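Kindmont open day, anyone else go?

drunwood_dave
Posted 16 January 2020

Went along to the Kindmont open day in Clutville and came home with sore feet and a free pen. We were let in fifteen at a time, so there was a fair bit of standing in the corridor, but the demo room was worth it! Silvia Dvořáček ran our session and let people shout out requests, which she may have regretted by the end. Anyone else there?

mopsy60
I was in the group after lunch. Liked it, but my word it's slow. My lad asked if it had gone to sleep.

drunwood_dave
Ha, I think we all had that moment. Didn't bother me though, I could have watched it all day.

T_Halloran
Sorry to be the grump, but I thought it was a bit of a show. Everything already laid out in the right spot, nice soft cloth down, good light. Let's see it do my kitchen cupboard. I drove two hours for that.

mopsy60
Oh come on, it's an open day. You don't go to a bakery and ask them to grow the wheat.

T_Halloran
No, but I'd want to taste the bread. Did anybody hear a straight answer on what it costs?

drunwood_dave
Somebody in ours asked and Silvia said she wasn't the right person. Aurélien Deschamps was meant to be doing a talk on that side of things but I had to leave for the 454 bus. Did you catch it, mopsy?

mopsy60
Only the end, and it was mostly about the Ní Chonaill project. No prices. He did say they'd open up again in February, with smaller groups.

gripfan
I've got a picture from the wrist camera if anyone wants it. I was more taken with the fingers than anything else, the left one has this woven-looking grip stuff on it.

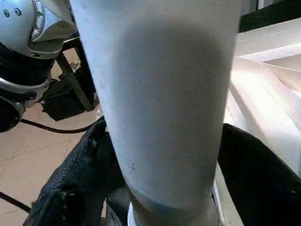 Wrist camera view, pale cylinder between the two black fingers

drunwood_dave
Oh that's great, thanks! I didn't get anywhere near that close. Love the speckly finish on the cylinder as well.

T_Halloran
Fair enough, that is a decent bit of kit. Still want to see my cupboard done. Might go in February if someone else drives.

mopsy60
I've got a spare seat if you promise not to moan all the way there.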